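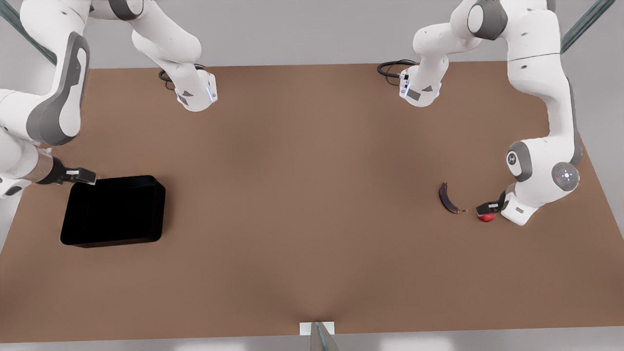 Mamgate two-arm cell in simulation: apple and tray exercise, as shown during demonstration visits.

Products > Two-Arm Cells > Mamgate > Demonstration Visits

Search products Enter keyword or part number Go

Mamgate Two-Arm Cell: Demonstration Visits

The Mamgate is a table-mounted cell with two arms, supplied by Suden for light handling, sorting and tray loading. It is sold as a complete unit with table, arms, grippers, control cabinet and a license for the Gumbridge simulation software. Customers considering a purchase are invited to attend a demonstration at the Suden technical center before placing an order. Attendance is free of charge and does not commit the visitor to buy.

What the visit covers

Each visit begins in the software room, where the cell is shown in Gumbridge on a large display. The standard exercise uses a black tray on one side of the table and two items of fruit on the other. One gripper waits at the tray while the other comes down over the apple. Visitors may ask the operator to stop the exercise at any point, change the position of the tray or the fruit, and run it again. Left and right are given from the robot's side of the table throughout the visit, and the same convention is used in the manual. A visitor looking from the front will therefore find the arm called "right" on the left of the display.

The curved item beside the apple is included to show how a gripper with two parallel fingers approaches a shape that is not round. Its dark color is deliberate. Customers who handle produce have asked how the software treats objects of unusual color, and the operator will change the color on request.

After the simulation, the group moves to the demonstration hall, where the same program is run on a physical cell. The program is transferred without editing. Visitors may then compare the planned path with the path taken by the arms, using the printed log provided at the station. Safety glasses are issued at the door and must be worn inside the marked area.

The last part of the visit is set aside for the customer's own items. Up to six items may be brought. They should be clean, dry and free of sharp edges, and each should weigh less than 800 grams. Items that need refrigeration should be mentioned when the visit is booked. Suden staff will advise whether the standard fingers are suitable or whether a shaped pair should be quoted.

Equipment supplied

Arms: two, white housings with dark gray trim, mounted at the rear of the table.
Grippers: two-finger parallel type, one per arm. Opening 80 mm.
Table: flat top with matte finish, 2,310 mm wide on the standard model. Other widths on request.
Tray: shallow, open, black, with rounded corners. One supplied, further trays sold separately.
Software: Gumbridge, single-site license, including the apple and tray exercise as a starting project.
Training: two days at the technical center or at the customer's site.

The Wannasri produce kit is available as an option. It contains soft finger covers, a washable table mat and a library of fruit and vegetable models for use in Gumbridge. Customers who intend to work with loose produce are advised to see the kit during their visit, as the covers reduce the gripper opening slightly and this should be taken into account when items are chosen.

Arranging a visit

Visits are held throughout the year except in January, when the hall is closed for maintenance. Groups are received at 9:30 a.m. and the program ends at 12:15 p.m. A group may include up to eight persons. Larger parties will be divided and shown the two halves of the program in alternate order.

Requests should be addressed to Wiebke Oltmanns, Customer Demonstrations, using the inquiry form for the Mamgate range. Please state the company name, the number of visitors, the type of goods to be handled and any access needs. A confirmation with directions and a visitor form for each person will be sent by return. Forms must be signed before entry to the hall.

Photography is permitted in the software room. In the demonstration hall, visitors are asked to obtain consent from the operator first, as customer equipment may be on the neighboring stations.

A copy of any project changed during the visit can be supplied afterward. It will open in the trial version of Gumbridge, which may be used for 80 days from the date of installation. Quotations issued following a visit include the table width, finger type and tray quantity discussed with the customer, and list delivery and installation as separate items.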